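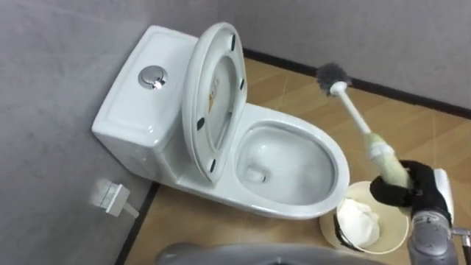 Upstairs bathroom, one-piece with the push button on top of the tank

Ticket: water bill way up, leak alerts every night, can't find a leak
Opened by: Anjani Oei
Product: Vamen home water monitor
Status: Closed

Hi, first ticket with you guys so tell me if I'm leaving stuff out! I put the Vamen monitor on our main line in November, mostly because the water bill had jumped and I wanted to know what was going on. Since then I get a "continuous flow" alert on my phone pretty much every night at 2 in the morning. I've gone through the whole house with a flashlight (in my robe, very glamorous) and I can't find a drip anywhere. The app says we use 900 gallons a week more than the estimate it made when I set it up. There are two of us and a cat.

Things I've tried so far:
Restarted the monitor. Same alert that night.
Took the batteries out and put them back in. Same.
Dye tablets in both toilet tanks, waited half an hour, no color in either bowl.
Shut off the valve under the kitchen sink overnight. Alert came anyway, right on time.
Turned down the sensitivity in the app, then felt guilty and turned it back up.

My husband thinks the monitor is just bad. I kind of don't want him to be right, I picked it out. Is it possible to get a false reading that regular?

Reply from Ashraf Belhaj, Vamen support

Hi Anjani, you left out very little. A bad sensor usually gives you alerts all over the clock, so one that shows up at the same time each night makes me think of something on a timer. Do you have a water softener, a humidifier on the furnace, or sprinklers? Also, could you open the flow graph for last night and tell me how long the bump lasts?

Update from Anjani

OK so the graph has a flat bump that lasts 27 minutes, then a thin little line that never drops to zero. And yes, we have a softener! It came with the house, it's a Tririk, and it lives in the garage behind the bikes. I had sort of forgotten it was an appliance and not just a shape.

Reply from Ashraf Belhaj

The bump is very likely the softener cleaning itself. Every night is a lot for two people. The thin line bothers me more, it could be a valve in there that isn't closing all the way. Please put the softener in bypass on Thursday evening and leave it there until morning.

Update from Anjani

Bypass is on. The handle was stiff, and I had to move four bikes to get to it – only one of which anybody rides. Will check first thing.

Morning update: no alert! Graph is flat at zero all night long. I slept right through, the cat did not.

Had Baltazar Barajas out to look at it, he does our plumbing. The softener was set to clean every night instead of by how much water we use, and a seal in the valve was worn, so it kept trickling into the drain line. He put in a new seal, charged me for 19 dollars in parts plus the visit, and changed the setting. He left me the old seal in a sandwich bag. I don't know what I'm supposed to do with it.

A week on, and the only alert was me leaving the hose running on the tomato pots. You can close this one, Ashraf. Thank you so much – and my husband has been informed about the monitor.

Closed by Ashraf Belhaj
Cause: softener valve seal and cleaning schedule. Monitor reading correctly, no replacement sent.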